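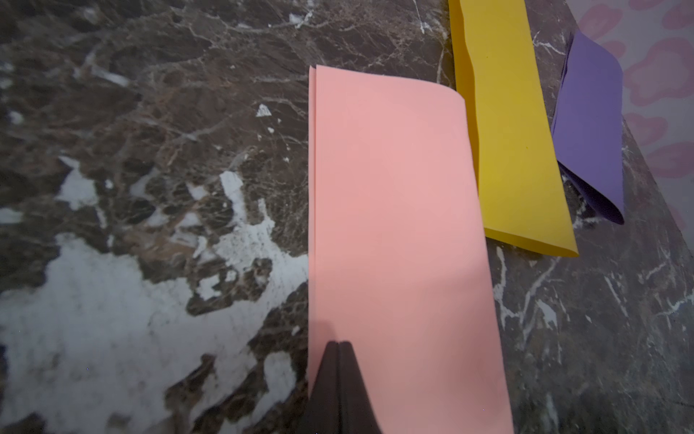 Pink foam, folded once, on dark marble.

The Well at Naltton

Lingyun Yuan did not believe in the well, and she had told the editor so before he'd finished his sentence.

"You don't have to believe in it," he said. "You have to get eight hundred words out of it."

So she took the morning bus to Naltton with a notebook and a ham roll, and by eleven she was standing in a line of people on a gravel path, waiting to look at a hole in the ground.

The story went like this. In August, after the dry spell, an old farm well on the Tan property had started giving answers. You leaned over and asked your question, and the water rose for yes and stayed put for no. It had told a man from Ernis that his brother was alive. It had told a woman her knee would need surgery, and her knee did need surgery. Lingyun had met plenty of knees that needed surgery. She wrote "knee" in her notebook and underlined it.

A hand-lettered board at the gate said the well was 1717 years old. Under that, in different paint, it said donations were welcome.

"Who worked out the age?" she asked the girl with the cash tin.

"It's on the board," said the girl.

Lihua Tan came out of the house around noon. She was a broad woman in rubber boots, and she looked at the line the way you would look at rain on washing day.

"You're the newspaper," she said.

"I'm one of them."

"My cousin does the tin. I want you to write that down. I don't do the tin."

Lingyun wrote it down. She had found over the years that people who told you what to write down were usually hiding something next to it, so she asked who had put up the board.

"Hongjun Kong," said Lihua. "He runs the buses."

Well, there it was. It had taken less than an hour. Hongjun Kong ran the buses, the buses were full, and the fare to Naltton had gone up since the well began to speak. Lingyun had paid it herself that morning and grumbled. She could have written the piece on the spot and been home for supper.

She went to see him anyway. His office was over the tire shop, one room with a fan and a calendar from a tractor company. He was small and neat and offered her tea.

"I put up the board," he said. "People like a number."

"Where did you get it?"

"My father's house was number seventeen. I wrote it twice."

"And the well? Did you get that from your father too?"

He laughed at this for longer than it deserved. Then he said that he'd asked the well a question himself, early on, before there was a board, and he would rather not say what it was, and it had been right.

"A yes or a no is right half the time," said Lingyun.

"I know that. I went to school."
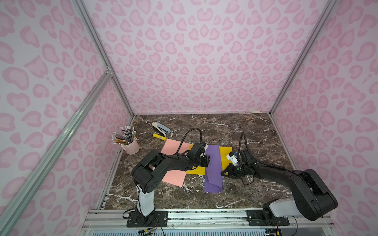

She walked back to the farm in the heat, composing her opening line. She had two of them and liked neither. The first made the people in line look stupid, and having stood among them she thought only a few of them were. The second made Hongjun Kong look like a crook, and all she could prove was that he had lied on a board.

What she needed was the trick. Water rises in a well for dull reasons. Somebody opens a sluice upstream, or starts a pump, or stops one. There would be a pipe. In her experience there was always a pipe, and it generally led to a shed.

She asked Lihua if she could look in the shed.

"Look in anything you like," said Lihua.

There were rakes in the shed. There was a wasps' nest and a box of jar lids. Lingyun moved the box and stamped on the boards under it and felt foolish, then went around the back and followed the ditch to the road. No pipe. She asked about pumps, and Lihua said the nearest one belonged to Cuiping Wan across the road, who used it on her melons at night and was not the sort of person to help anybody with a fraud or anything else.

Cuiping Wan, at her fence, confirmed all of this.

"I've asked it nothing," she said. "What would I ask it? It's a hole."

Lingyun liked her very much.

By six the line had gone to catch the last bus but one. The girl had taken the tin indoors. Lihua was at the kitchen window with her back turned, and the well was just a ring of stones with a plank across it. Lingyun lifted the plank off. She told herself that she was checking the water level, and she did check it. She dropped a pebble and listened. She tied her ham roll string to a pencil and let it down and learned that the string was too short.

Then, as there was no one to hear, she leaned over.

She had meant to ask something that could be tested. Is my name Lingyun Yuan, say, or is it raining in Buradia. A sensible person would have started there. But she thought of Shiyu Wei, who had left the paper in the spring after a quarrel over a headline, and who had not answered two letters, and she heard herself say, in a perfectly ordinary voice, "Was it my fault?"

The water was dark. A bit of straw was floating on it, near a stone with a white mark. She watched the straw and the mark. A minute passed, or what felt like one.

Then she put the plank back quickly, before she could be sure.

On the bus she wrote eight hundred words. They covered the board and the fare and the tin, and she named Hongjun Kong and quoted the melon woman. It was fair, and the editor said it was the best thing she'd done all year. He asked only if she had tried the well herself, because readers would wonder.

"It's a hole," said Lingyun.

The letter she wrote to Shiyu that night was dated Thu 25 June, though it was September by then. That was the day of the quarrel, and she had copied it off the old newspaper in front of her without noticing. She saw it when she read the thing through. She thought about starting a clean sheet, and licked the envelope instead. 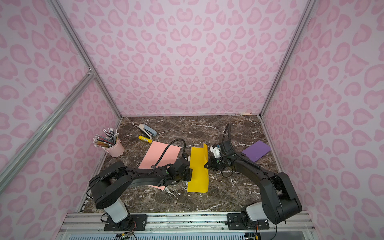
Pink rosettes on pale lavender, above dark brown marble with white veins.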